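Urkholm Sorting Bench: Gallery

Published Friday, April 3, 2026

The Urkholm bench is the small parts sorting station at the Vondwood site. It was moved in October from the ground floor store to its present position against the wall. The gallery covers the table and its storage bins. Dimensions, fixings and the parts list are on the Cheema drawing sheet and are not repeated on this page.

The table has a pale cream top with a thin wooden edge along the front. The light top was chosen over the dark grey one used on the earlier bench, where black and navy parts were hard to pick out. The wall behind is plain white and carries no shelving.
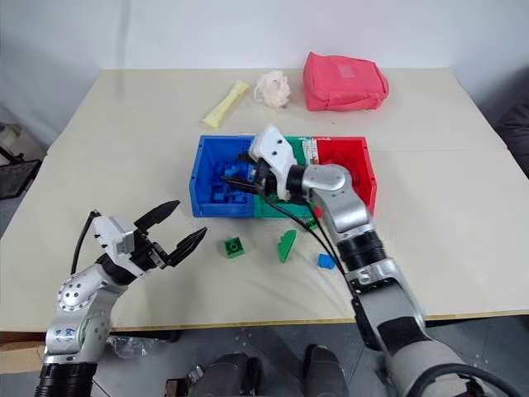

Reading time: 2 min

Blue, green and red bins, side by side at the centre of the table. All are open plastic with slanted front walls and a rim along the top. Blue bricks are heaped in the blue bin, towards the back and centre.

A small white paper label stands near the rim between the green and red bins. Labels are printed on plain stock and replaced when the parts list changes. The current parts list is revision 2.

The order of the bins is fixed: blue on the left, green in the middle, red on the right. Colour is the first sort. Sorting by length is done afterwards at the Cavance rack, which has its own page.

Stock at the last count was 3262 bricks in all colours, of which 2373 had been sorted. Bricks with cracked studs or worn corners are taken out at the first sort and logged under code 100. They are not returned to the bins.

Bins are lifted out by the rim and wiped with a damp cloth at the end of the week. The table top is cleaned at the same time. Solvent should not be used on the wooden edge.

Gallery index: Vondwood / Benches / Urkholm
Next gallery: Cavance rack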